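Chapter 4: Where Things Live
Thắng Sầm, May
141 shares | 19 comments

Every household owns a quantity of objects that belong nowhere in particular. They gather on the floor, where they wait to be organised.
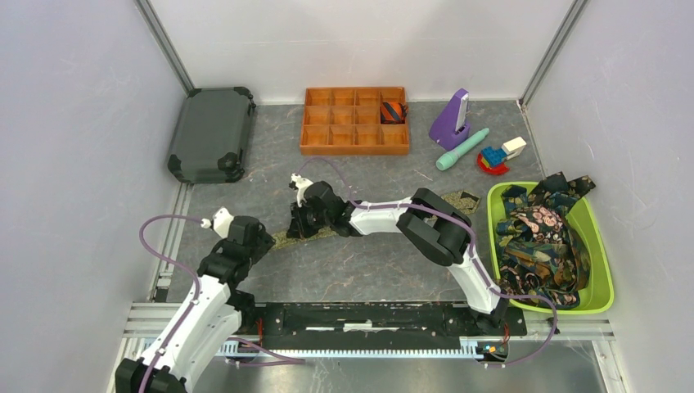

Most of us deal with them by walking around them. A neighbour of mine in Fultby kept this up for 20 years and described her house as "mostly hallway." When her daughter at last drew up an inventory, it ran to 1,723 entries, one of which was "lid."

This chapter is concerned with the humble act of putting away. We begin with the floor, as most clutter does, and work upward to shelves and hooks in Chapter 5. Students who already own a label maker are asked to leave it in the drawer until Section 4.3, assuming they can find the drawer.

4.1 Sorting before storing

The beginner's error is to buy a container first. A new tub holds a great deal, including the problem. Gethin's rule, which we will use throughout, asks only when a thing was last picked up on purpose.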